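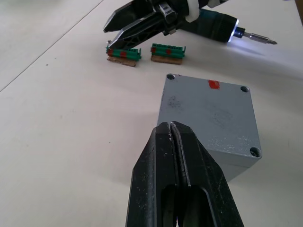
Do we lose our assembly bench if we put in the Padaleck?
The bench stays, and so does the person who runs it. The Padaleck Two-Arm Station takes over the screwdriving on small enclosures and leaves kitting, wiring and final checks to your staff.

One arm handles the part, the other holds a handheld electric screwdriver. Teaching a new job takes 25 minutes for a trained operator – no programming background needed.

At Kowalchuk, Usha Salian moved from driving screws all shift to running two stations and signing off the finished units. Her wrist brace has been in the drawer since August.

Rated load: 900 g per arm
Bench depth required: 80 cm
Supply: standard wall outlet
Operator training: included, on site

Sold and serviced by Witum. For a quote, ask for Ilango Murthy.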